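How I feed my houseplants without killing them

I've got 56 plants in a small flat in Osstead, so watering day is a proper event! For years I mixed feed in whatever jug was clean and guessed, and my poor ferns went brown at the tips every February. My neighbour Heledd Parri finally got me measuring.

You need liquid feed, a measuring spoon, tap water left out overnight and a bottle that holds 1000 ml (or near enough, just adjust the feed). Rinse the bottle until it stops smelling of whatever was in it.

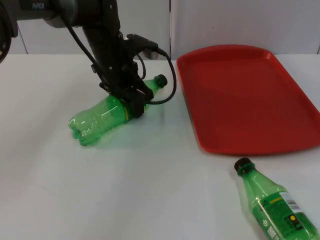
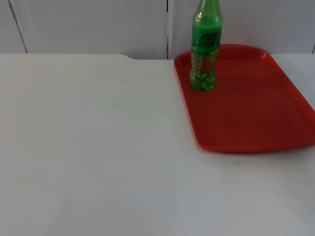
Now the mixing. I go for half the strength on the label, because you can always feed again but you can't take it back out. Fill halfway, add the feed, top up and tip it gently a few times. A green plastic bottle like the ones in the photos is fine for this, though do write FEED on it in big letters, and stand it on a tray while you pour (the red one would do nicely) so the drips don't go everywhere.

Water the pots first with plain water, wait ten minutes, then give each one a small splash of feed. I do mine every 4 weeks from spring and stop when the clocks go back.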